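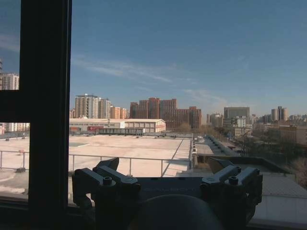 August, 3:40 pm. Gripper budget, second go.

Spent most of the afternoon with Shagufta's spreadsheet and a pot of tea, trying to get next year's equipment list down to something we can defend. The parallel gripper is still the big question. Do we buy a second one the same, or go with the Velis unit that Tiburcio has been so keen on since he saw the demo?

Quotes so far, before tax:
Second gripper, same model, through Dabbas: $908
Velis: $782, but the mounting plate is another $90 and we'd have to redo our finger brackets
Aveo: no price yet, I've emailed twice

So the Velis comes to $872 with the plate, a saving of $36, and I can't see us redrawing and cutting new brackets for that (lovely bit of kit though it is, and Tiburcio, if you're reading this, I did listen!). Sticking with the same model also means one set of spare fingers and one set of hex keys on the bench, and whoever is on shift can swap it over without ringing me at home.

The line in the budget is $900, so Dabbas puts us $8 over. Shagufta thinks they'll come down if we order the cable in the same go. I'll ring them tomorrow morning and ask nicely.

Still to sort: lead time, whether the warranty covers the finger assemblies, and who's paying for freight if it ships to the Demumham site first. Wrist camera can wait until the next round, I think. Shagufta to add a column for spares.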